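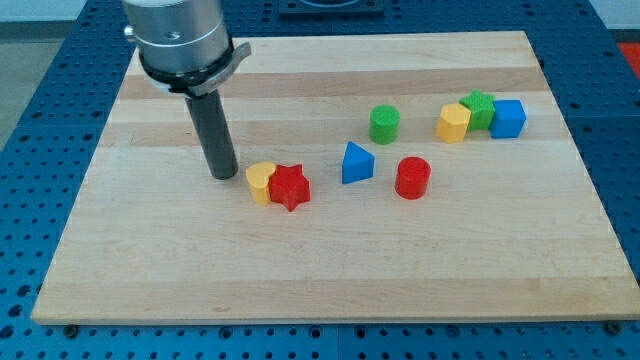

*图 1：木板上的八个积木，杆状末端位于黄色心形块左侧，没有夹持任何物体。*

# brelldale-push

Brelldale 桌面推块任务的感知与控制代码，附带一份配套数据说明。输入是一路固定视角的 RGB 图像和一句自然语言指令，输出是末端杆在桌面平面内的二维位移。机械臂只推不抓，末端高度在整个回合里保持不变，由底层控制器锁定。

仓库分四部分：

| 目录 | 内容 |
| --- | --- |
| `flelden/` | 感知：积木检测、颜色与形状分类、平面位姿估计 |
| `engebretsen/` | 规划：接触点选择、推动路径、重规划 |
| `skovumley/` | 控制接口、安全边界、日志与回放 |
| `data/` | 数据索引和读取脚本，不含原始图像 |

三个模块之间只通过消息通信，可以单独替换。只想用数据的话，看"数据"一节就够了。

## 安装

需要 Python 3.10 或更高版本。

```bash
python -m venv .venv
source .venv/bin/activate
pip install -e ".[all]"
python -m skovumley.check
```

`check` 会依次检查图像流、机械臂连接和标定文件。没有硬件时加 `--sim`，此时控制命令写进日志，不会下发。

## 物体命名

物体一律用"颜色_形状"表示，代码和标注里都不用编号。图 1 这种摆放用到的八个名称如下：

- `yellow_heart`、`yellow_pentagon`
- `red_star`、`red_cylinder`
- `green_cylinder`、`green_star`
- `blue_triangle`、`blue_cube`

每种颜色出现两次，星形和圆柱也各有两个。因此"推那个星形"在这套积木里有歧义，指令解析器会返回 `AMBIGUOUS`，不会自己挑一个。"推红色的星形"可以正常解析。"推红色的那个"同样返回 `AMBIGUOUS`。

## 感知（flelden）

检测分两步。第一步做前景分割，第二步对每个连通区域分类并拟合朝向。木板本身有深浅相间的条纹，早期版本按亮度阈值分割，会把条纹边缘当成物体轮廓；现在改在色度通道上做，亮度只用于细化边缘。

坐标原点在木板靠近相机一侧的左角，x 向右，y 向远处，单位为毫米。木板在图像里近宽远窄，坐标换算使用单应矩阵，标定脚本是：

```bash
python -m flelden.calibrate --points config/board_corners.yaml
```

木板只要被碰动过就必须重新标定。蓝色孔板台面不参与定位，检测前会按木板轮廓裁掉，孔位和螺栓头不会进入分类器。

相互接触的积木是主要难点。图 1 里有两处：黄色心形与红色星形贴在一起；右上方的黄色五边形、绿色星形和蓝色立方体挤成一组，绿色星形还被部分遮挡。颜色不同的相邻块可以靠色度分开，但被遮挡块的朝向不可靠。这类结果带有 `occluded: true`，规划器只使用它的中心位置，忽略角度。

输出格式：

```json
{
 "name": "green_star",
 "xy_mm": [0.0, 0.0],
 "yaw_rad": null,
 "occluded": true,
 "score": 0.0
}
```

上面的数值是占位，只说明字段类型。

## 规划（engebretsen）

规划器先把指令转成目标关系，例如 `separate(yellow_heart, red_star)` 或 `move_to(blue_triangle, front_left)`，再为被推物体采样接触点。候选接触点要同时满足：

1. 杆端可以从空白区域到达，途中不碰其他积木；
2. 推动方向上的余量不小于 `min_clearance`；
3. 推动终点在木板边界以内。

找不到候选点时，规划器会尝试先推开一个邻块，最多一次。仍然失败则返回 `NO_CONTACT`。木板前半部分空着时，多数分离任务会把物体往前侧推，这是代价函数造成的偏好，可用 `prefer_front: false` 关闭。

单回合上限为 600 步，超过即记为超时。每执行 20 步强制重新感知一次，预测位置与观测位置偏差过大时会提前触发。

## 控制（skovumley）

控制接口只接受平面位移 `(dx, dy)`。超出工作区的命令会被截断并写入 `clipped` 字段，不会报错，训练时请自行过滤。

`workspace.yaml` 里的边界比木板实际边缘向内收了一圈。请不要为了多推一点距离而放宽它，杆端越过木板前沿后，高度锁定并不能保证避开台面上的螺栓头。

急停不经过本仓库的代码。

## 数据

共 1643 个回合，其中 319 个留作测试，按初始摆放划分，同一种初始摆放不会同时出现在两边。每个回合包含：

- `rgb/`：逐步图像
- `actions.npy`：下发的平面位移
- `tip.npy`：杆端位置
- `instruction.txt`：指令文本
- `meta.json`：标定版本、结束原因、标注状态

读取方式：

```python
from data.reader import Episodes

for ep in Episodes("index/train.json"):
 print(ep.instruction, ep.end_reason)
```

失败和超时的回合都保留了，`end_reason` 可取 `done`、`timeout`、`no_contact`、`operator`。物体位姿由感知模块自动生成，测试部分经过人工修正，训练部分没有。

## 已知问题

- 杆端正好挡住积木时，检测会丢失该物体，跟踪器沿用上一次位置，不会提高不确定度。
- 立方体的朝向有四重对称，`yaw_rad` 可能在相邻两帧之间跳变。
- 圆柱的 `yaw_rad` 恒为 `null`，旧版读取脚本会把它转成 0。
- 指令目前只支持英文和中文，中英混写的解析结果不稳定。
- 回放工具在标定版本不一致时只打印警告，叠加的轮廓会整体偏移。

## 适用范围

数据来自同一张台面、同一块木板和同一种杆状末端，换成别的背景或夹爪时需要重新采集。不建议用来评估抓取，也不建议直接用于高度可变的任务。

提交问题时请附上 `meta.json` 和 `skovumley.check` 的完整输出。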